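# Rebuilding the Skomeck site, one product page at a time

When Zsolt Kovács took on the redesign of the Skomeck website, the company had been selling small kitchen goods online for years without changing much. The old site had 1051 pages. Many were for products that had gone out of stock and never come back, and several were copies of each other with a different color in the title.

Kovács works alone from a rented office and builds sites for shops and distributors. He had done a smaller job for Khoo, a tea importer, and Skomeck's owner, Lilla Major, got his number from them. She wanted three things changed. The search box had to work, the checkout had to fit on one screen, and the staff had to be able to edit a page without calling a developer.

"We had a file on the desktop called 'do not touch,'" Major says. "It had the instructions for changing a price."

The first month went to sorting. Kovács exported the whole catalog into a spreadsheet and went through it with Haris Leka, who runs the warehouse. Leka knew which items still shipped and which ones lived only on the website. They marked each line keep, merge or drop. It was slow work, and they did most of it by phone after four in the afternoon, when the last pickup had gone.

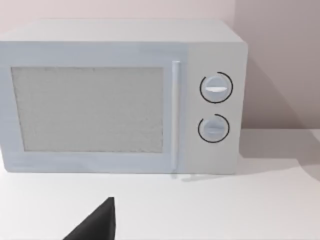 Product pages took up most of the design budget. On the old site every item used one template, so a set of measuring spoons had the same empty fields for wattage and door type as the larger appliances. Kovács split the template into five, starting with the simplest goods and working up. For appliances he put the outside dimensions first, since that was the question customers emailed about most. A plain white microwave on a white counter gives a shopper very little sense of size, and the old pages left the measurements in a PDF. He also set a light gray background behind every product photo, after pale items kept disappearing into the white of the page.

The type is larger than before and there are only two weights of it. Links are underlined. Major asked for the underlining to come off and Kovács talked her out of it, using recordings from a test with seven customers. Four of them had missed the shipping link on the old site completely. She still thinks it looks a bit like a school handout, but she signed off on it.

For the store software they looked at Konder and Ternari. Konder was cheaper to start with and had a better editor. Ternari handled stock across two locations, and Skomeck was about to open a second storeroom. They went with Ternari and paid for an add-on to get closer to the editing tools they had liked in the other one. Kovács says he would probably make the same choice again, though the add-on has been the source of most of the bugs.
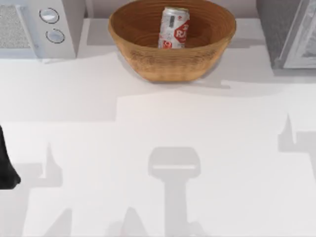 Moving the old addresses over was the part he had priced too low. Search engines and other sites were pointing at 3098 different links, counting all the old color versions and two earlier rounds of page names. Each one needed to lead somewhere sensible. Abdelkrim El Khatib, a freelance developer who joined for this stage, wrote a script that matched most of them by product code. The rest he did by hand, over a week and a half, with a list taped to the side of his monitor.

The new site went up on a Friday, against El Khatib's advice. By evening the order confirmation emails were going out without the order number. The fix took ten minutes once they found it, but finding it took most of Saturday. Leka answered the customer emails himself from home.

Since then it has been quiet. Major's staff now change prices and swap photos on their own, and the desktop file has been deleted. Attila Bárány, who handles customer service, says he gets fewer questions about measurements and more about delivery times, which the site still doesn't show until checkout. That is on the list for March, along with a proper page for spare parts.

Kovács has kept a small monthly contract for upkeep. He spends most of those hours on the search box, reading through what people typed and got no results for. Customers spell "colander" in more ways than he had planned for, and he adds the new ones to the list as they come in.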